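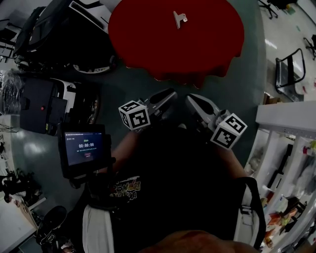
Clearing and Resetting a Round Table

Applies to all round tables with red covers in the Tirnness meeting rooms. Allow about 5 minutes per table.

Step 1. Remove small items
Pick up clips, pens and other small office supplies before touching the cloth. Binder clips go back in the supply drawer with the handles folded flat. Check the middle of the table last, as dark objects are easily missed there.

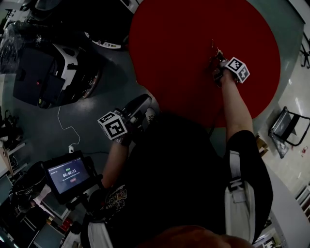

Step 2. Straighten the cloth
Pull the cloth gently from two opposite sides until the folds hang evenly. Report stains or tears to Snežana Radulović by Friday.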